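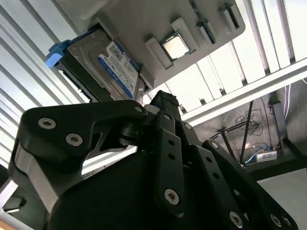 How tight should a football helmet be for an adult beginner, and can I buy it used?

Posted by Halvard Nygård in American Football > Kit, Monday, August 19, 2019
Viewed 2,053 times

I am starting with the Mirkbridge rookies next month. I have played handball for many years but never football with a helmet. The club lends a helmet for the first four sessions and after this we should have our own. I tried two of the club helmets. One of them gave me a headache in the forehead after perhaps ten minutes, and the other one turned a little when I shook my head quickly. The coach was busy with thirty other people, so I did not want to ask him again.

My weight is 73 kilos and I will probably play cornerback or receiver, if this has any meaning for the helmet. I have also found a used one from a private seller, and the price is less than half of a new one. Is it stupid to buy it?

Thank you in advance for the help.

Marjan Azimi
Marked as helpful by the poster

It should be tight enough that the skin of your forehead moves together with the helmet when somebody turns it by the face mask. If the helmet moves and the skin stays where it is, the helmet is too big or the pads inside need more air. A light, even pressure all over the head is normal in the first weeks. A pain in one point is a bad fit, and you should change the pads or the size.

Some things to check before you decide:

The front edge should sit about two fingers above your eyebrows. Many beginners wear it too high, like a cap.

The ear holes should be in front of your ears. If you hear badly on one side, the helmet is probably sitting crooked.

The chin strap must be closed on all four points, with the cup in the middle of the chin. Then open your mouth wide as if you yawn. You should feel the helmet pull down on the top of the head.

The cheek pads should touch the cheeks with the mouth closed. Between the pad and the skin there should be no space for a finger.

Wet your hair a little before you try. You will sweat in training, and a helmet that fits on dry thick hair can become loose after half an hour. Also, if you plan to cut your hair short for the season, cut it first and buy the helmet after.

About the used one, I would say buy it only if you can hold it in your hands first. Ask for the year it was made and when it was last inspected. There is normally a label inside the shell. If the label is gone, or the seller does not know, leave it. A crack is not always easy to see under paint or under a big sticker, and some sellers put the sticker exactly there.

Your position matters more for the face mask than for the shell. As a receiver you want to see the ball, so take a mask with an open front and few bars. Linemen take more bars, they have hands in their face the whole afternoon.

I-hsuan Shek

just get a new one. I bought used in my first year and it smelled so bad that my flatmate made me keep it on the balcony. also the air pump never fit the valve

Zoi Kokkinos

I agree with most of what Marjan wrote, but I want to add something about the pads, and also about the rest of the kit, as you will meet the same questions again in a few weeks.

I have looked after the equipment cupboard at Onwood for six seasons - before this I played safety there - and the most common mistake I see is that people pump the helmet with air before they put it on. Put it on first, with the chin strap closed, and ask a team mate to pump while you say stop. Start with the top, then the sides, then the back. Put a drop of glycerine on the needle or you will damage the valve. When it gets cold in February you will need to do it again, the air is less in the cold and the helmet feels one size bigger.

The headache in the forehead can come from the front pad alone. In most models it can be changed without tools or with a simple screwdriver, and a thinner one costs little. So please do not decide that the whole helmet is wrong before you have tried this. Ask the club if they have some old front pads in a box. We have a full drawer of them and I am happy when somebody takes one.

Shoulder pads are bought by the width of the shoulders, from bone to bone across the back, and not by the T-shirt size. At 73 kilos and as a cornerback you want a small flat set. You must be able to lift both arms over your head without the collar pressing on your neck. We had a guard of about 300 pounds who gave his old pads to a new receiver as a present, very kind of him, but the boy could not catch one ball in them.

Gloves can wait. Boots you perhaps have, if you have played on grass before, but look at the league rule for metal studs.

Mouthguard: buy two. The first one is always boiled too long.

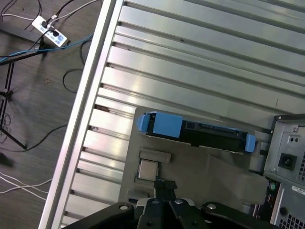 Where to try things on near Mirkbridge

There are two places I know personally.

Cheung, the team sports shop behind the bus station, has helmets in three shell sizes and lets you wear them in the shop for as long as you like. Go on a weekday morning. At the weekend it is full of school football and you will wait a long time. They will also look at a used helmet if you bring it, but ask by telephone first if the person who does this is there.

Hedeo is only online. Their prices are lower, and the return is free if the label is still on the face mask. Their size table is good for helmets, and for shoulder pads I found it one size too generous. Measure the head about two centimetres over the eyebrows with a soft tape, and do it three times. If you are between two sizes take the smaller one and thinner pads, and not the bigger one with much air.

One more way is to ask in your own club in the first weeks of the season. Every year a few rookies stop after the first contact session and sell a helmet that is nearly new. You know then how old it is and what happened to it, and you can try it on at training.

Comments on this reply

Halvard Nygård: Thank you very much, also to Marjan. I asked for a thinner front pad on Thursday and the pressure in the forehead is gone. The helmet now moves the skin as you described. I have written to the private seller and he did not know the year, so I will not buy this one.

Zoi Kokkinos: Good. Check the air once more after the third training, the pads become a bit softer in the beginning.

Afia Ankrah: Can I ask here something similar? I wear my hair in braids and every helmet in our club is either too small with them or too big when I tie them low. Does somebody have experience with this?

Marjan Azimi: Two women in our team have the same. They tie the braids flat at the neck, under the edge of the helmet, and wear a thin skull cap. Then they take the size by the tape over the cap. Please open a new thread for it, then more people will see it.

Afia Ankrah: Thanks, I will do it tonight.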